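Citholm-users mailing list
Re: [citholm-users] Felt pads vs. bare fingers on the handheld
Thread: 3292
September

On the Citholm list, the Escombe bench wrote:
> We ran bare plastic fingers on denim and they slide off anything
> thicker than a shirt. Has anyone tried the soft black pads on
> heavy cloth? Do they shed? Also, are the Kleinschmidt couplings
> worth the money or just blue?

Turquoise, please. We paid extra for turquoise.

We spent most of the month on this, so you may as well have the numbers. Same piece of cream twill, same operator, 40 grabs per finger type, aiming for one fold each time. A grab counted if the fold stayed put for a lift of 16 cm. Bare fingers lost the fold on most tries. The soft pads dropped it 3 times, and I blame two of those on lunch.

On shedding: I can't tell you who is shedding on whom. The pads pick up pale lint along the edges and the twill has specks all over it by now. We wipe the pads between runs and pretend that is a protocol.

Couplings: no play that I can feel, and they don't work loose like the Belel clamps did. Check the screws anyway.

The one thing I would watch is lopsided contact. If you come in off center, one pad is buried in the cloth while the other hangs in the air, and on video it is easy to think you have a grip when you don't. The wrist view helps a lot — I would not try to judge this from a side camera.

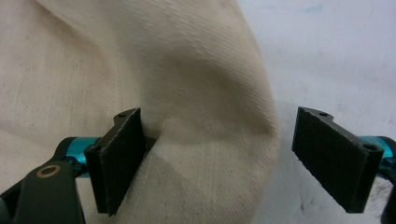
Left pad in the twill, right pad still clear of it.

Next up is the same test with the Belel fingers, if they ever get through customs. If you have a spare set at Escombe, I will trade you a large amount of used twill.

-- 
Citholm bench, second floor
To unsubscribe, write to the list with "unsubscribe" in the subject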